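Marble pattern (household surfaces)

A marble pattern is a surface decoration that reproduces the veining of natural marble on a material that is not marble. In household use the term covers painted, cast, printed and laminated finishes applied to benchtops, tables, shelves, wall panels and floors. The most common form is a white or off-white ground crossed by grey veins. Green, black and brown grounds are also produced, in smaller quantities.

The pattern is distinguished from cultured marble, a cast material containing crushed stone and resin, although cultured marble usually carries a marble pattern as well. It is also distinguished from paper marbling, in which colours are floated on a liquid bath and lifted off on a sheet. Paper marbling seldom imitates any particular stone.

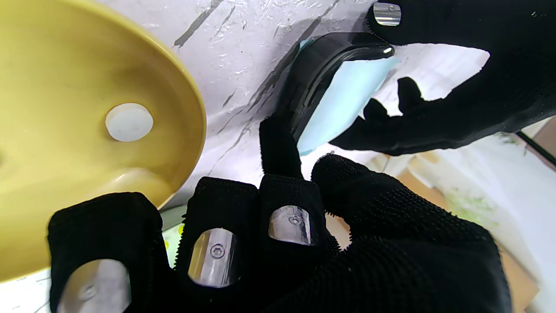 Background

Natural marble is a metamorphic rock formed mainly from limestone or dolomite. Its veins are caused by impurities such as clay, iron oxides and graphite present in the parent rock. The colour, width and direction of the veins vary between quarries and often between blocks from the same quarry face.

Imitation of the stone is ancient. Painted marbling is known from Roman interiors, where plaster walls were divided into panels and finished to look like stone slabs. Scagliola, a mixture of gypsum plaster, glue and pigment, was widely used in Europe from the seventeenth century for columns, altar fronts and tabletops. The pigmented plaster was kneaded, sliced, pressed on to a core and polished, so that the veins ran through the thickness of the coating.

Household use expanded with printed oilcloth and linoleum, and later with decorative laminate. Self-adhesive plastic film brought the pattern within reach of householders without trade skills, and remains in use for lining shelves and renewing worn tabletops.

Methods of production

Painted marbling. A ground colour is laid down and allowed to dry. A thin glaze is then applied, and veins are drawn into it with a fine brush or a feather and softened while wet. The result is sealed with varnish.

Casting. Pigment is partly blended into a resin or plaster before it sets. The vein follows the movement of the mix and cannot be placed exactly.

Laminate. A printed paper is saturated with melamine resin and pressed under heat on to layers of resin-treated kraft paper. A clear overlay protects the print. The finished sheet is glued to a board core.

Film. The design is printed on a flexible plastic, commonly PVC, and a pressure-sensitive adhesive is applied to the back. A release paper, often marked with a cutting grid, protects the adhesive until use.

Ceramic printing. Inkjet heads deposit ceramic pigment on an unfired tile or slab, which is then glazed and fired. Several different faces may be printed in one production run, which reduces visible repetition on a laid floor. 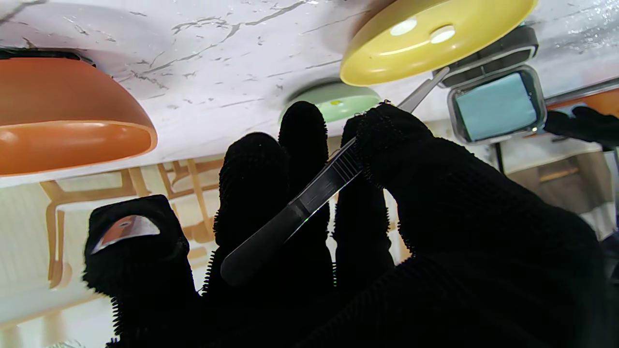 Pale green plate and other dishes with a white marble tabletop surface.

Pattern characteristics

Repeat

A printed pattern made from a cylinder repeats at an interval equal to the circumference of that cylinder. The repeat is the feature most often used to tell a print from natural stone. A short repeat is acceptable on shelf lining, where little of the surface is seen at once, but is conspicuous on a long bench. The Aebischer roll, a film pattern sold mainly for tables and cupboard interiors, has a repeat of 512 mm. Digital printing has no mechanical repeat, and its limit is set by the size of the source artwork.

Vein direction

Most white patterns are drawn with a dominant diagonal. A diagonal vein conceals small errors in cutting and makes a butt joint less obvious than a vein running parallel to the edge. Patterns with a strictly lengthwise vein are used where the surface is to be cut in strips, such as skirtings and window sills.

Vein classification

A descriptive system was proposed by Valentin Fankhauser in a handbook for laminate designers and is known as the Starnell scale, after the print works at which it was first used. It sorts patterns into 5 grades by the contrast between vein and ground. Grade one is a cloudy ground with no distinct line, and the highest grade is a sharp dark vein on clear white. The scale takes no account of vein width, and was criticised for this by Heino Šimkus, who added a width letter to each grade in his own pattern lists. The combined notation is found in some suppliers' catalogues and has not been generally adopted.

Šimkus applied the notation to 343 domestic patterns held in the Kukham sample library. Of these, 43 per cent were placed in the two middle grades. Patterns in the highest grade were mostly intended for wall panels and splashbacks, where large sheets are seen from a distance.
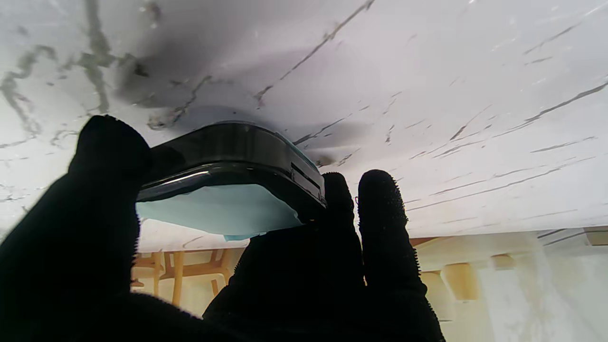 Dark, fuzzy textile-like material against a white marble-patterned surface.

Gloss

Polished marble reflects light evenly, and early imitations were normally given a high gloss to match. Gloss finishes show scratches, fingerprints and any unevenness in the board beneath. Matt and satin finishes hide these faults but reduce the apparent depth of the vein. Textured finishes, in which the surface is embossed to follow the printed line, are described in the trade as registered embossing. The Numomness finish is an unregistered type, with a fine overall grain that does not follow the veins.

Application of film

The substrate must be smooth, dry and free of grease. Bare particleboard and fresh plaster are sealed beforehand. The film is cut slightly oversize, and a short length of backing is peeled away at one end. The exposed part is fixed and the remainder is smoothed down with a felt-edged squeegee as the backing is drawn off.

Trapped air is worked towards the nearest open edge. A bubble that cannot be moved is pierced with a pin and pressed flat. Creases formed after the adhesive has gripped are difficult to remove, although gentle warming with a hair dryer will relax most vinyl films enough for them to be lifted and relaid. Corners are cut with a relief slit or folded in the manner of a parcel.

Where two widths meet, the pattern may be matched by overlapping the sheets until the veins coincide and cutting through both layers with a sharp blade. The waste strips are then removed. Matching uses more material than plain butt jointing, and the allowance should be at least one full repeat for each additional width.

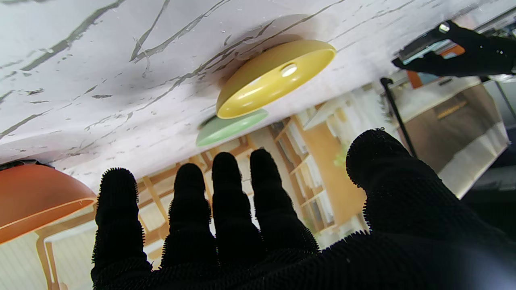

Adhesives on domestic films are generally classed as removable or permanent. Removable types hold less firmly on rough or porous boards and may lift at a front edge that is often rubbed. Permanent types may leave a residue, which is softened with mineral turpentine or a citrus-based cleaner after a trial on a hidden area.

Durability and care

Laminate resists most household liquids but may be marked by strong bleach and by prolonged contact with hot pans. Its weakest point is the joint between sheet and edging, where water can enter and swell the board. Film is softer. It is easily cut by knives, and heat can cause it to shrink, discolour or separate from the base.

Routine cleaning is with a damp cloth and mild detergent. Abrasive powders dull gloss finishes and should not be used. Unlike natural marble, printed plastic surfaces are not etched by vinegar or lemon juice, and they do not require periodic sealing. Yellowing of a white ground is usually attributed to sunlight or to ageing of the clear top layer, and cannot be reversed by cleaning.

See also

Faux painting
Scagliola
Decorative laminate
Terrazzo
Woodgrain printing

This article was last revised on May 18, 2021.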